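Budget for the Work Around the Robot

Monday, November 13, 2023

Each September, public and non-profit organizations across the country draft their capital requests for the coming year, and an increasing number of those requests now include a line for robotics. The line is usually a single figure with a model name beside it.
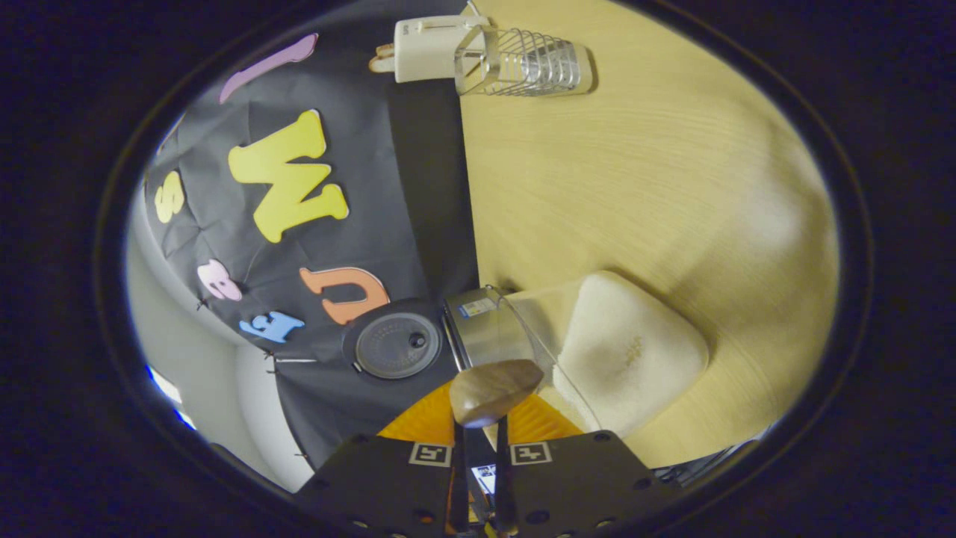 It is my view that a single figure is the wrong way to ask for this equipment, and that boards should stop approving requests written in that form. A robot arm is a modest part of what an organization commits to when it decides to automate handling tasks. The larger part is the labour of showing the machine what the work looks like, and that labour is seldom priced.

The Grelum program is a useful case. Its original request covered two arms, a controller and a service agreement with Citine. The document ran to 16 pages and was, by the usual standards, a careful piece of work. It compared warranties and set out a depreciation schedule. Hand-held grippers, which staff would need in order to demonstrate tasks before either arm was installed, appeared under "sundries". Staff time for using them did not appear at all.

In the first year the program recorded 263 hours of demonstration work. Those hours were drawn from positions already funded for other duties, and the managers of those positions were right to object. The arms themselves sat in storage for part of that period, while the warranty that had been compared so carefully ran down.

A better sequence is available. Hand-held tools can be bought first, in small numbers, out of an operating budget. Staff can use them on the ordinary objects of their own workplace: containers, lids, racks, small smooth items that are awkward to hold. A few months of this work will tell an organization a good deal about which tasks are worth automating, and it will do so before any large contract is signed. If the answer is that few tasks are suitable, the money for the arms can be spent elsewhere.

Vendors do not always welcome this approach. Merkora, in its proposal to the same program, offered a favourable price on the condition that arms and tools were ordered together. Bundled pricing of this kind deserves caution. A discount on equipment that cannot yet be used is a poor bargain, and it shifts the risk of delay entirely to the buyer.

There is a fair argument on the other side. Capital money is often easier to obtain than operating money, and a manager who declines it this year may not see it again. I accept that this is how many of our funding rules work. It is a reason to amend the rules — the Ibrahim review recommended as much, proposing that up to 40 per cent of an automation grant be open to staffing and trial costs — and it should not be taken as licence to go on buying in the wrong order.

Consumables also deserve a line of their own. Gripper fingers wear, printed markers are scuffed and must be replaced, and test objects go missing or break. The Grelum program placed 144 separate small orders in its first year, each one processed by hand. The administrative cost of those orders was never charged to the project, so the final report understates what the project cost.

Boards considering a request this winter should ask for the staffing plan before they ask for the model number. Where no such plan exists, the request should be returned to its authors with an invitation to resubmit in the spring.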